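Home and Table help board
Kitchen, dining and cleaning
Fruit bowl on a white table – what to keep in it and how to stop the marks?
3 replies

Posted by Chanida Boonchu
Monday, 7.40 am

We have a plain white table in the break area on our floor. It gets used for lunch, for fruit and for whatever people put down on their way past. I have ended up being the one who looks after the fruit, and I have a few things I would like to get right.

The bowl is a wide, shallow one in beige with a thick rim. It has a matte finish that feels more like pressed paper than china, and there is no label on the bottom. My worry is that it will soak up juice if a piece of fruit goes over. I have been wiping the inside with a dry cloth and nothing else, because I don't know if it can take water.
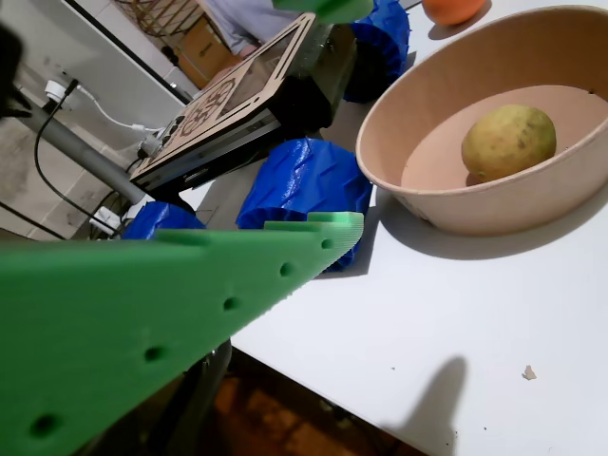 The second thing is the fruit itself. I order a small mixed box from Kaewmanee and it comes with citrus and whatever else they have. The yellow ones often get brown spots on the skin after a few days and then people won't touch them. I have been throwing those away and I suspect I am wasting perfectly good fruit. Is there a rule for when a spot matters?

The third thing is the table top. Oranges get left directly on it, and so do the odds and ends people bring over. At the moment that includes some ribbed blue plastic pieces. I move them to wipe underneath and then put them back. I have found faint yellowish rings once or twice and I am not sure if they come from the fruit or from mugs. I have tried washing-up liquid, which took off most of it. I also have a spray called Flerum that was in the cupboard already, but the label has worn away and I would like advice before I use it on white.

I am not looking to replace the table. The bowl I could replace, if I had to, but it is a good size and I would like to keep it.

Posted by warnulano_kitchens
Monday, 12.15 pm

Taking these in the order you gave them.

The bowl. If it is pressed paper or pulp, it may have a thin sealed layer on top or it may have nothing. Put one drop of water on the underside, where it won't show, and leave it for ten minutes. If the drop sits there in a bead, the surface is sealed and you can wipe the bowl with a damp cloth and dry it straight after. If it goes dark and spreads, keep to the dry cloth and put a liner in. A circle of baking paper does the job and can be changed every week when the new box comes. Don't soak the bowl in either case, and keep it out of the dishwasher.

The spots. Press next to the mark with your thumb. Firm all round with flat, dry spots means the skin is marked and the inside is usually fine. Soft or sunken, or with any white or green fur on it, throw it out and wipe the place where it was sitting. A lemon with a few brown flecks is still good for squeezing. If the yellow fruit is a mango, some speckling is normal as it ripens and you should go by feel and smell.

Keep the fruit in one layer if the bowl is wide enough. One bad piece at the bottom of a heap will spoil the ones touching it before you see it.

The table. Citrus oil can leave a mark and so can tea. For a pale ring I use 300 ml of warm water with a teaspoon of bicarbonate of soda stirred in, on a soft cloth, then a second cloth with clean water, then dry. Try a corner first. Don't use the scouring side of a sponge on a white top – the fine scratches pick up dirt and you will be cleaning them for ever.

I would leave the spray alone. With no readable label you can't tell what is in it, and it is a surface people eat at.

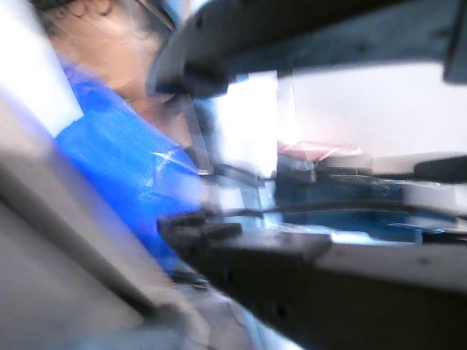 Warnulano Site Services, Kitchens and Shared Areas Team

I should have added something on the loose pieces. Anything ribbed or grooved holds crumbs and dries slowly. Give them a go with an old soft toothbrush and cool soapy water, shake them, and stand them on a towel until the grooves are dry before they go back. Hot water can warp some plastics, so I would avoid it without knowing what they are made of. A shallow tray at one end of the table would save you lifting them one by one each time you wipe.

Posted by Ziver
Monday, 4.50 pm

Agree about the bicarb. We have a white table at home and it is the only thing I use on it now.

For the fruit, I order less and more often. We used to buy for the whole week and almost a third went in the bin. Now I get half on one day and half a few days later. Lemons last much longer in the fridge in a bag, so I only keep one or two out.

I had a bowl that sounds like yours. I put a melon in it, which was too heavy, and the bottom sagged. Oranges were no trouble. Mine was not sealed and it stained where a plum split, and I never did get that out, so I would go with the liner whatever the water drop does.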